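The Quiet Discipline of the Sheet of Paper

How the Derkwood Institute is teaching a town to fold, file and keep its records

Features
Tuesday, April 2, 2019

Few household tasks are put off for so long as the sorting of papers. Letters are opened, read once and returned to their envelopes. Certificates are placed in a drawer for safety and are then covered by instruction booklets, school reports and bills. When a document is wanted, the whole drawer must be emptied on to the bed.

The Derkwood Institute has offered evening instruction in the care of personal papers for five years. The course is held in the reading room on the upper floor and is open to residents of Derkwood and of neighbouring Cleltumow. It was established after the Institute's enquiry desk received repeated requests for help from families who had inherited boxes of correspondence and did not know where to begin. In its present form it consists of two parts. The first deals with handling and sorting, the second with folding, wrapping and storage.

Felicja Bednarek, who leads both parts, trained as a bookbinder before joining the Institute's staff. Her opening session involves no documents at all. Those attending are asked to wash and dry their hands, to clear the surface in front of them, and to work with blank sheets until they are accustomed to lifting and turning paper without creasing it.

"People pick up a sheet by the corner because it is the easiest place to reach," she says. "The corner is also where the damage starts. If you look through any old bundle of letters, you will find that the corners have gone first, and the middle of the page is often as good as the day it was written."

The Institute recommends that a sheet be lifted with both hands, one at each of the long sides, and that it be carried flat on a piece of stiff board if it is to travel any distance. Fragile items should not be passed from person to person. The board is put down, and the next reader takes up the board.

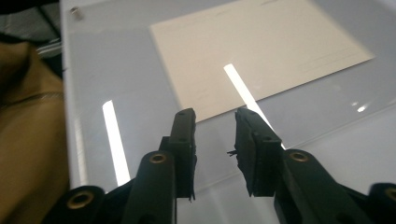
Paper for practice is chosen with some care. The Institute buys it from Gruller, a stationer in Cleltumow, in packets of 2000 sheets, and prefers a weight that will hold a fold without cracking along it. Colour matters as well. A cream sheet laid on a glossy white tabletop can be told from the surface at a glance, and its edges are easily followed even when it lies at a slant, whereas bright white paper tends to be lost against such a background. Those who intend to sort at home on a pale table are advised to do the same with their dividers and wrappers, and to keep the bright white stock for the printer.

The surface itself receives more attention in the course notes than many people expect. It should be smooth, so that nothing catches on the underside of a sheet, and it should be wiped and left to dry fully before work begins. A polished top shows dust readily and is simple to clean. Its drawback is that it reflects the lamp, and the Institute suggests that lighting be placed to one side of the reader, at a low angle, where it will also help to reveal faint pencil and pressed-in marks. Kitchen tables are acceptable. Tablecloths are not, as loose threads and crumbs find their way into bundles and remain there.

Sorting follows a fixed order. All papers are first divided by kind, without being read. This is the instruction that gives most difficulty. A letter from a grandparent is hard to put down once it has been begun, and an evening may be lost to a single envelope. Mrs Bednarek asks that reading be kept for a separate occasion and that a slip of paper be placed with anything of particular interest, so that it can be found again.

Once the kinds have been separated, each pile is put into order of date. Undated items go to the back of the pile and are not guessed at. Metal paper clips and pins are removed, together with rubber bands, which harden with age and stick to whatever they have been holding. Adhesive tape is left where it is. Attempts to peel it away usually take part of the page with it, and the work is better given to a conservator.

The second part of the course turns to folding. Documents that have always been flat should stay flat, but not everything in a family collection can be stored in that way, and wrappers in any case have to be made by hand. The Institute teaches a plain four-flap wrapper, known among the staff as the Chang wrapper after the pattern sheet from which it was first copied. A single large sheet is folded inwards from each side around the bundle, and the last flap is tucked under the first. No glue is used. The folds are made against a ruler and pressed with a bone folder, working from the middle of the fold towards each end - never in one sweep from left to right, which pulls the sheet out of square.

A finished wrapper is labelled in soft pencil on the outside before the contents are put in. It then goes into a lidded box, lying down if the papers are large and standing if they are small enough to support one another. Boxes should be kept off the floor and away from outside walls. Lofts and garages are discouraged, being too warm for part of the year and too damp for much of the rest.

Attendance has grown steadily. The reading room received 73 people over the winter sessions, several of whom returned with a second or third box from the same house. The Institute makes no charge for instruction, although those attending are asked to pay for the paper they use.

Places for the next course may be reserved at the enquiry desk during opening hours. Participants should bring no more than one box each, and are requested to leave food, drink and ink pens in the cloakroom.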